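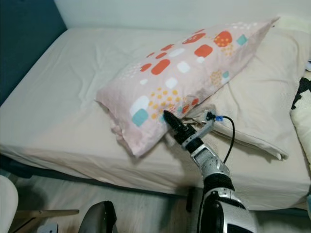
Ludger Brandes wrote in to ask whether the Stallow 9 is a laptop or a very thin excuse to sell docks, and he'd like an answer before he parts with any money. Fair enough, Ludger. It's a laptop. The dock is sold separately.

Stallow 9 Notebook
In stock at our Ostmont store and online

The Stallow 9 is the quiet one in the range. No fan, no vents, and no little speech from the lid when you open it. It wakes up quickly, gets on with the spreadsheet and goes back to sleep when you close it, a trick our last three store laptops never fully learned.

Stallow moved the whole line over to its own Justum processor this year, and there was some grumbling. Most of the grumbling came from people with a drawer full of old audio plug-ins, and they had a point. If your work depends on software written for the previous chip, check the compatibility list on the support page first. Most of it runs through the translation layer without fuss. The rest doesn't run at all, and swearing at it has been tried.

What you get
Justum processor, fanless
Two USB-C ports, both on the left, where your coffee is
Headphone jack (yes, still)
Backlit keyboard with a full-size Escape key
Fingerprint reader in the power button
Charger and cable - the cable is longer than last year's, and we've stopped selling the extension

What you don't get
A card reader
A touchscreen
Stickers

Battery
Stallow's figure assumes a dim screen and a person of great patience. In-ho Wang in our repair shop used one as his daily machine through October and charged it overnight, every night, like everybody else does. He didn't carry the charger to work. He did carry it on vacation, and used it for his phone.

Memory and storage
Pick carefully, as both are soldered down and can't be changed later. The base model is fine for mail, documents and more browser tabs than you should have open. Anyone editing video should move up one step. Anyone editing video for a living should look at the Dehghan workstations and bring a friend to help lift.

Price
Base model: $1731
With double the memory and storage: $2077
Trade-in credit: up to $200 on any working laptop, and "working" means it turns on in front of us

Orders placed before noon ship the same day. Returns are accepted for opened machines in the original box, so please don't let the cat move into it. Questions about bulk orders go to Rekha Kanaujia at the business desk.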